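4.2. Tarea de vaso con el kit bimanual Stevmont

El segundo bloque de la evaluación se dedicó al kit Stevmont en su configuración de dos brazos, tal como lo comercializa Bimetti para laboratorios docentes y grupos de investigación pequeños. El paquete incluye las pinzas de dos dedos, el controlador Cheema y una licencia anual del entorno de programación. A diferencia del sistema Vestumlow, analizado en el apartado anterior, el fabricante no suministra un modelo de agarre preentrenado, de modo que toda la política se ajustó con demostraciones propias.

El objeto de prueba fue un vaso de plástico rosa, ligeramente cónico y sin asa. Se eligió por su poca masa y por la deformabilidad de la pared, dos propiedades que penalizan el exceso de fuerza de cierre. Se definieron dos estrategias de aproximación: agarre lateral, con ambos dedos por fuera, y agarre por el borde, con un dedo en el interior del vaso y el otro en el exterior. La segunda (figura 3) exige menos apertura, pero es más sensible al error de posición vertical.

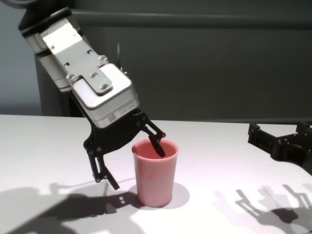 Figura 3. Pinza de dos dedos sobre el vaso, con un dedo dentro del borde y el otro fuera, sin contacto con la pared exterior.

Se registraron 27 ensayos por estrategia, precedidos de una calibración cinemática que ocupó unos 15 minutos por sesión. El límite de cada ensayo se fijó en 2000 ciclos de control; superado ese valor, la ejecución se consideró fallida con independencia del estado del objeto. No se permitió la intervención del operador entre el inicio del movimiento y la retirada del brazo.

En el agarre por el borde, seis ensayos terminaron en fallo. La causa dominante fue el contacto prematuro del dedo interior con el fondo, que el controlador Cheema interpreta como cierre completo — un comportamiento documentado de forma escueta en el manual y que no puede desactivarse desde la interfaz gráfica. En el agarre lateral los fallos se concentraron en las posiciones próximas al límite del espacio de trabajo, donde la muñeca se acerca a una configuración singular.

La variante con el vaso invertido se trató por separado. Con la abertura hacia abajo, el borde queda orientado hacia la mesa y la referencia de altura debe tomarse desde la base del objeto. 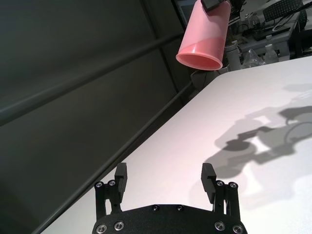 La cámara de muñeca resultó adecuada para la estimación del centro de la abertura, siempre que el borde permaneciera completo en el campo visual. Las sombras de los brazos sobre la superficie blanca degradaron la segmentación por color, y fue necesario sustituir el umbral fijo que el kit aplica por defecto por uno adaptativo. Bimetti ofrece una función equivalente en su módulo de visión avanzada, de contratación aparte, que no se incluyó en esta comparación.

En cuanto a la mecánica, los eslabones de los dedos no presentaron holgura apreciable al término de las sesiones. La sustitución de las yemas requiere desmontar el eslabón distal, operación más lenta que en Vestumlow, cuyo sistema de fijación es de encaje rápido. El coste de los recambios se recoge en la tabla 5.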